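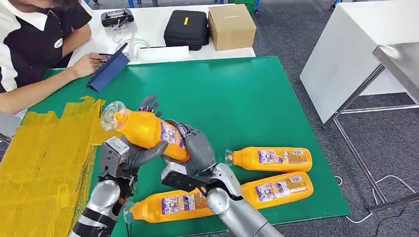
Room Planning for a Family Shelter in a Former School Building
Project report, Housing and Community Services
Ghada Nimri and Mekdes Birhane
10 Apr 2021

Summary

This report reviews the proposed reuse of the Araya building, a closed elementary school, as short-term housing for families with children. The operator is Tido House, a nonprofit that now places families in rented motel rooms. The project looked at room layout, shared bathrooms, finishes, storage, and the rules for assigning rooms. Construction cost was outside the assignment. The main finding is that the classroom wing can be used with few changes to its walls, but the bathroom plan in the operator's draft does not serve families with young children and should be redrawn before the permit application in July.

Background

Tido House pays for motel rooms by the night. Families are moved when a motel fills up for a weekend event, and children may change school bus stops more than once during a stay. Caseworkers drive between sites, and meetings take place in lobbies or parked cars. The operator wants a single building with staff on site at all hours.

The Araya building is one story, with a classroom wing, a gym, a kitchen, and an office block. The boiler serves the whole building on one loop. The gym is not part of the first phase and will be closed off with a fire-rated partition. The office block will hold intake, two meeting rooms, and the overnight staff desk.

Room layout

The draft plan converts 6 classrooms in the first phase. Each classroom would become one family unit of around 500 square feet, with a sleeping area for parents, a separate sleeping area for children, and a table. The dividing wall stops short of the ceiling so that the existing sprinkler heads and supply ducts can stay where they are. A full-height wall would give better sound control, but it would require new sprinkler branches and a second return grille in every unit.

We checked the draft against the furniture list supplied by the operator. Bunk beds fit along the corridor wall only if the built-in cubbies are removed. The cubbies are fastened to furring strips and can be taken out without touching the block wall. The window wall should be kept free of beds because the radiators run along its full length.

One unit needs to be accessible. The draft puts it at the far end of the wing. We recommend the unit next to the office block, which has a shorter route to the bathroom and to the exit with the ramp.

Finishes and fittings

Finishes in shared rooms have to hold up to daily cleaning with disinfectant, and the operator asked for products that one person can wipe down between users. We compared sheet flooring, wall panels, grab bar sleeves, and door hardware on that basis. Profile matters more than color. A surface made up of rounded ribs with thin grooves between them, as on the dark gray part in the photo, gives a hand something to hold but takes longer to wipe than a smooth one. For grab bars we recommend a smooth sleeve with a light peened texture, and ribbed covers only on the stair rail at the rear exit, where grip has priority. Exposed fasteners should be stainless steel throughout.

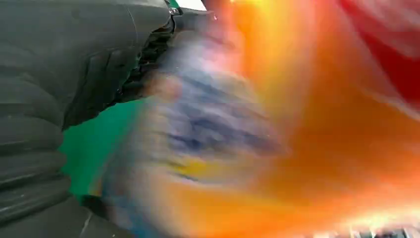 The flooring choice came down to sheet vinyl with a welded seam and rubber tile. Rubber is quieter underfoot. Sheet vinyl has fewer joints and can be turned up the wall to form the base, so it was selected for bathrooms and the laundry. Rubber tile was kept for the corridor.

Bathrooms

The existing bathrooms were built for groups of pupils. The draft keeps the stall rows and adds showers at the end of each room. A parent with a toddler and an older child of a different sex would have to leave one of them in the corridor. We recommend removing the stall rows and building four lockable family bathrooms in the same footprint, each with a toilet, a sink, a shower with a low curb, and a fold-down changing surface.

The drain lines under the slab run along the corridor side. If all fixtures are placed on that side, the slab has to be cut in short sections only. The floor should slope toward the shower, not toward the door, and the threshold should be flush for wheelchair access. Exhaust fans should run on a humidity sensor with no wall switch. 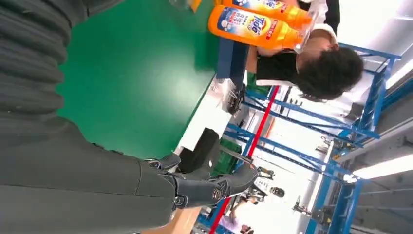

Gripper fingers with small metal buckles, and green table surface.

Storage

Families arriving from another address often bring more than a unit can hold. The former book room can be fitted with lockable cages on both long walls. We propose the following rules for its use:

Each family receives one cage and one key at intake.
Food is kept in the kitchen lockers and is not stored in the cages.
Medication is kept in the lockbox in the family's own unit.
Items left after move-out are held until the caseworker has made contact or the holding period in the intake agreement ends.

Shelving should be wire, with the lowest shelf raised off the floor. The book room has no window and no return duct, and a louvered door is needed for air movement.
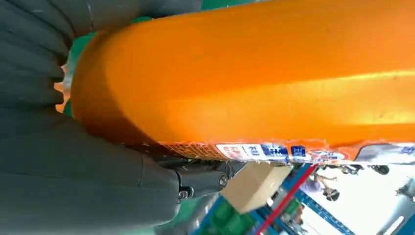
Room assignment

Tido House now assigns rooms in order of application. With motels this works, as rooms are close to identical. In a fixed building, family size and mobility needs have to be matched to the units on hand. We worked through the operator's past placements using the Zanitz scoring sheet, a form already in use at the partner agency in Skodavier. It ranks applications by household size, access needs, distance to school, and time waiting.

The sheet agreed with the caseworkers' own choice in 70 percent of placements. Most of the remaining placements involved a family that was expecting a baby, which the sheet does not record. We added a line for this. The revised sheet has not been tested on new applications.

Limits of the study

Access to the building was limited to the classroom wing and the corridor. Information on the boiler and the kitchen is taken from the school's drawings, which may not show later changes. Sound transfer between units was not measured. Current residents were not interviewed, and the furniture list reflects staff opinion only.

Recommendations

Redraw the bathrooms as separate family rooms with fixtures on the corridor side.
Move the accessible unit next to the office block.
Remove the cubbies before ordering bunk beds.
Use welded sheet vinyl in all wet rooms.
Test the revised scoring sheet alongside caseworker decisions before it replaces the current method.
Obtain a separate opinion on zoning the boiler loop, so that the gym can be kept at a lower temperature than the units.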